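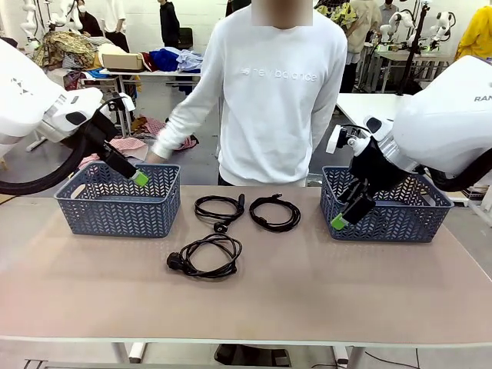
Section 3. Sorting and storing loose cables

This section covers power cords, chargers and device leads that come back to the storeroom loose. It applies to all Prorcombe sites. Leads that are still attached to equipment are dealt with in Section 4.

Revised 3rd October. Replaces the sheet that was taped inside the Montecinos cupboard door. Please take that one down if it is still there.

3.1 What you need

A clear table, long enough for two baskets with working space between them
Two plastic storage baskets, openwork sides, same size
Reusable hook-and-loop ties (Cindero short ties, or whatever is in the drawer)
A dry cloth
Luggage tags and a marker
The cable book

Use baskets with handle slots at the ends if you can. They are easier to get off the upper shelf, and the open sides let you see what is in them without tipping everything out. Solid tubs are fine for adapters but are a nuisance for cords.

3.2 Setting up the table

1. Clear the tabletop and wipe it down.

2. Put one basket toward the left and the other toward the right. Leave the middle free.

3. The left basket is for power cords. The right basket is for everything else: charging leads, display leads, network leads, extension leads for headphones.

4. Take the cables out of the returns bin a few at a time and lay them in the middle. Keep them apart from each other. If two are knotted together, separate them before you do anything else.

Note: Do not empty the whole returns bin onto the table. It takes longer to untangle the pile than to do the sorting.

CAUTION: Every cord must be unplugged at both ends before it goes on the table. Never coil a cord that is connected to an outlet.

3.3 Checking a cable

1. Find both ends. Look at the plug for bent or loose pins, cracks, and any brown or melted patches.

2. Run the full length through your fingers. Feel for nicks, flat spots and places where the outer cover has pulled back from the plug.

3. Wipe off dust and old tape residue with the dry cloth. Do not use spray cleaner.

4. If you find damage, tie a tag to the cable, write FAULTY and your initials on it, and put it in the red tub under the sink. Don't put it in either basket.

CAUTION: Do not repair a damaged power cord with electrical tape. Cords with damage to the cover or the plug are to be discarded through electronics recycling.

3.4 Coiling

1. Hold one end in your left hand with the connector pointing away from you.

2. Bring the cable round in even loops, each a bit wider than your hand. Let it follow the curve it already has. Older cords will want to twist, so roll the cable slightly between finger and thumb as you add each loop.

3. Stop a hand's width short of the other end and leave that as a tail.

4. Wrap the tie once around the loops and close it. It should be snug — you should still be able to slide a finger under it.

Do not wind cable around your elbow, and do not wrap the tail around the middle of the coil. Both put a hard bend next to the plug. Thick power cords will not lie as flat as thin leads and don't need to.
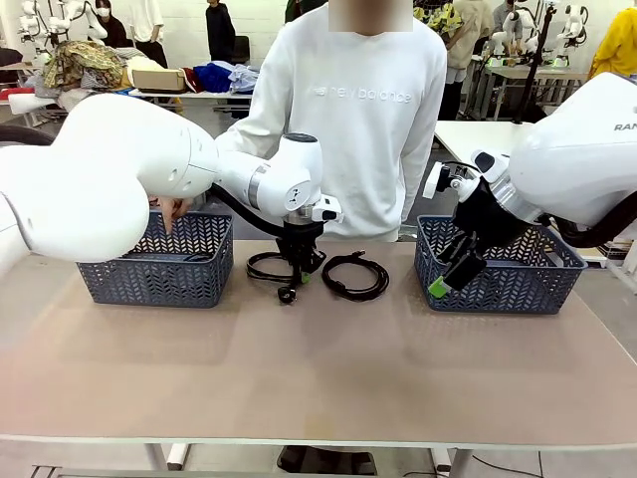 Figure 3-1. Sorting table with a basket on each side and coiled cables between them.

3.5 Placing cables in the baskets

1. Lift the coil by the loops. Don't carry it by the plug.

2. Lower it into the correct basket and check that the plug has gone in with it. Plugs left hanging over the rim catch on the next basket along when it goes back on the shelf.

3. Lay heavier cords on the bottom and lighter ones on top.

4. Stop filling when the coils reach the rim. Start another basket if there are more.

Note: Very short leads fall through the bigger openings in some baskets. Put them in a zip bag first.

3.6 Labelling and the cable book

1. Tie a tag to one handle slot of each full basket. Write POWER or LEADS and the shelf code.

2. Enter the basket in the cable book under its shelf code. The power shelf is 183 and the leads shelf is 875. These are the old Semadham numbers and were kept so the labels wouldn't need to be redone.

3. If you have put anything in the red tub, write that on the same line.

3.7 If something doesn't fit the system

Power cord with an adapter block in the middle: coil each side separately, tie both coils to the block, put it in the left basket.

Connector you don't recognize: right basket, with a tag marked CHECK.

Cable with one end missing or cut: red tub.

Cable labelled with someone's name: leave it on the counter by the door. Anything not collected by the end of July goes into general stock.

Spare tags, ties and baskets are ordered through Emiko Kaneko. Leave a note in the front of the cable book when you open the last packet of ties.

Continue to Section 4, Leads attached to equipment.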